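Bokwood Field Atlas of the Western River Campaigns, second edition
Reviewed by Marin Hoxha
29 May 2022

The Bokwood atlas is a bound set of 109 map plates covering river and rail operations in the western states during the Civil War, with a short text for each plate. The second edition replaces the loose-sheet version, which came in a cardboard case and lost its corners quickly. I used the new one for most of April, partly at a desk and partly on the ground in Tennessee and northern Mississippi.

Scale is the main improvement. The first edition mixed scales from plate to plate without marking the change. Each plate now has a bar scale in miles and yards, and the contour interval is printed next to it. Earthworks are drawn in two line weights: heavy for works confirmed by survey, light for works known only from period sketches. The key explaining this is on page 2 and is not repeated, so a reader who opens the book in the middle will misread the light lines as smaller trenches.

River stages are handled well. For the plates where gunboats were engaged, the editor, Vojtěch Polák, shows the bank at the reported water level and again at low water. On the Shiloh plates this makes the landing much easier to understand. The rail plates are weaker. Gauge changes are missing at several junctions, and the Mobile and Ohio line is drawn through Corinth with no sidings.

The text is plain and mostly accurate. Unit names follow the official reports, with later designations in brackets. The index has 827 entries but does not list commanders below brigade level. Print run is given as 2,000 copies.
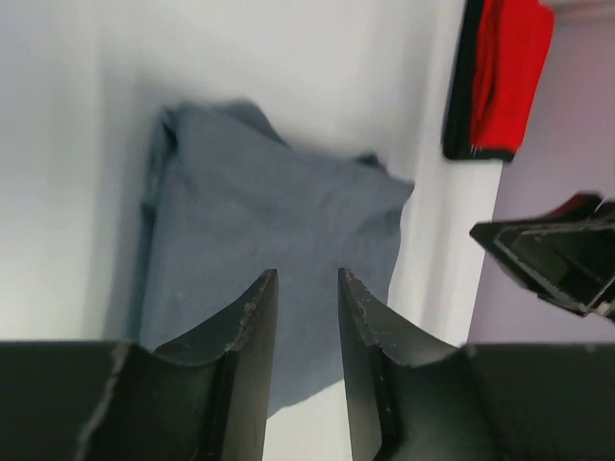
Binding and paper matter in a book meant to be carried. The covers are board under a matte black coating, and on my copy the coating failed early at the top edge. The wear is much like that on the black gripper finger, where the edge near the tip is chipped and pale gray and white specks come through. Inside, the sewing is sound and the plates open flat except at the first and last gatherings. The paper takes pencil cleanly but cockles if it gets damp.

For comparison, the Stamia pocket set is lighter and cheaper, but its maps are reduced so far that regimental labels need a magnifier. It also stops at the fall of Vicksburg.

Recommended for anyone walking the river sites. Readers mainly interested in railroads should wait for the corrected plates.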